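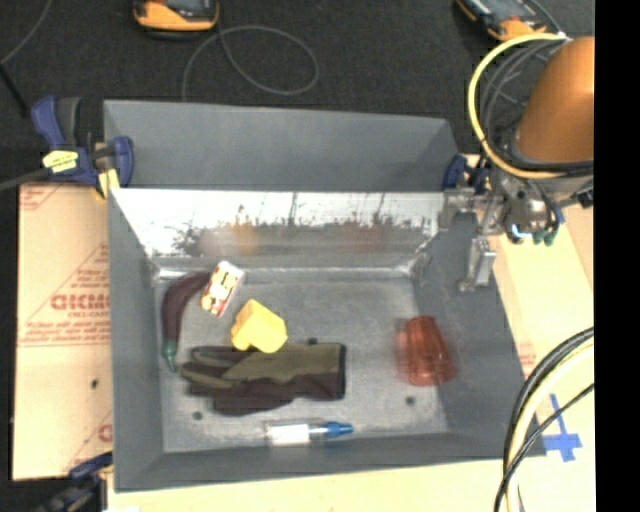
Figure 3. Eggplant in a gray metal bin.

3.2 Surface wear and bruising

Produce was held in metal bins at the Kollow and Mendov packing sites through July. Of 1426 eggplants inspected, 609 came from bins with worn bottoms. Bruising was scored by one grader (Karagiannis) on a scale of 0 to 11, with calyx damage recorded separately. Scores rose with bin wear at Mendov but not at Kollow, where fruit was moved after 65 hours. Storage temperature had no clear effect at either site.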